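实验室日志 > 末端执行器 > 手持夹爪对比
标签:夹爪选型、相机、遥操作

三月,星期二。

上午按计划启动手持夹爪对比工作。本项工作由本组承担,Kęstutis Pärn 负责采集软件与数据核对,Jaanus Navickas 负责机械件及安装,本人负责操作与记录。参加对比的产品为 Kuler 与 Bandley 两种型号,控制器统一使用 Sakalauskas 第二版固件,以避免因控制器差异影响判断。上一阶段曾使用 Tareck 控制器,因其时间戳与相机不同步,相关数据已封存,不纳入本次比较。

一、准备情况

开机后首先检查线缆。Bandley 一侧的接头在上周曾出现松动,Jaanus 已重新压接,今日连续弯折未见掉线。Kuler 一侧的线缆较硬,握持时对手腕有轻微牵拉,此问题在前次例会中已提出,供应方尚未答复。暂时的办法是多留一段余量,不作捆扎。

零位标定进行了两遍。第一遍结果不予采用,原因是标定时本人的手指搭在扳机上,未完全松开,导致全开位置的读数偏小。第二遍由 Kęstutis 在屏幕前逐项念出数值,本人按口令动作,结果正常。今后标定须由两人共同完成,已写入操作规程草案第五条。

相机方面,头部视角沿用原有设定,未作更改。Kęstutis 建议将曝光由自动改为固定,理由是白色台面容易使画面整体变暗,黑色夹爪的指端细节随之丢失。经试拍比较,固定曝光下指端边缘确较清楚,但台面略有过曝。商议后决定采用固定曝光,台面部分的损失可以接受。

采集程序启动时报错一次,提示磁盘剩余空间不足。经查系封存数据仍保留在本机,未转移至存储服务器。转移工作耗时较长,原定九时开始的试验因此推迟。此事应由本人负责,特此记录。

二、试验内容与经过

本轮科目为小球的夹取、移送与投放。选择小球作为对象,是考虑到其与指面的接触面积小,对夹持力和指端对中的要求较高,两种产品的差别容易显现。方块及布料科目安排在后续进行。

操作要求如下:单手夹取,抬起后稍作停顿,移至透明盒上方,松开。操作过程中另一只手保持夹爪张开,不参与动作,但须留在视野之内,以便双手数据格式一致。每完成一组后暂停,由 Kęstutis 检查数据是否完整,再行继续。

前几组操作速度偏快。Kęstutis 指出,抬起后的停顿时间过短,后期难以从曲线上区分夹紧与移动两个阶段。此后本人有意放慢,并在停顿时默数两拍。放慢之后,手臂的疲劳感明显增加,尤其是不参与动作的一侧,长时间悬空保持张开姿态,比实际操作的一侧更为吃力。此前的工作安排对这一点估计不足。
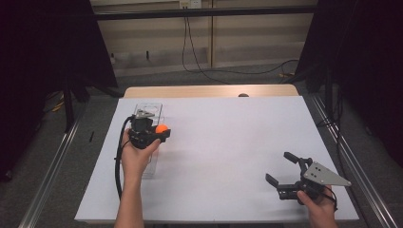
三、初步比较

以下意见仅依据今日操作感受及现场查看的曲线,正式结论须待数据处理完成后作出。

关于开合手感。Kuler 的扳机行程较长,前段几乎没有阻力,至接触物体时力度才有变化,操作者容易判断是否夹住。Bandley 的行程较短,反应直接,但夹取小球时容易用力过度,小球受挤后有向指端滑出的趋势。Jaanus 认为可通过更换弹簧加以改善,供应方目录中列有两种规格可选。

关于重量。Bandley 略轻,连续操作时较为省力。然而加装顶部金属支架后,重心前移,轻的优势有所抵消。支架系本组自行加工,如能适当减薄,尚有改进余地。Jaanus 表示可以在不影响刚度的前提下重新开孔,图纸周内提交。

关于数据质量。两种产品的开度曲线总体平滑。Kuler 在接近全闭时有小幅跳动,Kęstutis 初步判断为编码器安装间隙所致,拟拆开后盖确认。Bandley 未见类似现象,但其采样偶有缺帧,今日记录的一段共2702帧,缺失5帧,均出现在快速张开的时刻。该缺失可以通过插值补齐,对训练用途影响有限,但用于力控分析则不宜采用。

关于控制器。Sakalauskas 固件今日运行稳定,未发生重启。其界面提示文字过小,站立操作时难以看清,Kęstutis 已将主要状态改为声音提示。提示音与设备间的门禁音相近,上午曾两次引起误会,午后已更换。

四、存在的问题

其一,指面磨损。Kuler 原装指垫为软质材料,据供应方说明可承受1000次夹取,今日检查发现边缘已有发亮的痕迹。本组此前未登记各副指垫的使用次数,故无法判断其是否属于正常范围。自明日起,每副指垫须编号登记,更换时一并记录。

其二,操作者差异。今日全部数据均由本人完成,握持习惯难免带入结果。Jaanus 手掌较大,午后试握 Bandley 时食指无法自然落在扳机中部,须将手腕外翻。如仅以本人感受作为选型依据,恐有失偏颇。建议至少再由两人重复同一科目,其中宜有一位未参加过前期工作。

其三,头部视角的遮挡。小球夹取后,指端与小球的接触部位有时被夹爪本体挡住,须微调手腕方可看清。微调动作本身又会进入数据,成为与任务无关的运动。Kęstutis 提出增设腕部相机,支架上已有安装孔位,可以一试。但增加相机后数据量将相应上升,磁盘空间问题须先行解决。

其四,经费。Kuler 单价高于 Bandley 260欧元,若按双手配置并预留备件,差额不可忽视。选型报告中应将此项单独列出,由项目负责人定夺,本组不宜自行取舍。

五、午后及收工

午后继续采集至四时。期间 Kęstutis 与本人就是否剔除失败样本产生不同意见。本人倾向于剔除,以保持数据整洁;Kęstutis 主张保留并加注标记,认为小球滑脱的过程恰能反映两种指面的差别。经讨论,本人同意保留,标记字段由 Kęstutis 拟定,今晚发至各人。

收工前清点部件,缺一枚固定支架用的短螺钉。三人在地毯上寻找未果,以备件代替。地毯颜色深,小件掉落后极难发现,已建议在台面四周加设低挡边,Jaanus 答应用余料制作。

个人方面,右手虎口略有酸胀,明日上午改做数据核对,操作暂由 Jaanus 接替。下述事项须在明日例会前办妥:

封存数据转移完毕并核对校验值;
指垫编号表打印张贴;
致函 Kuler 供应方,询问线缆软化方案及编码器间隙的允许范围;
向 Bandley 供应方索取两种弹簧样品。

操作规程草案尚余标定一节未誊清,今晚补写。

分享 5 | 评论 2
最后更新:星期二 18:40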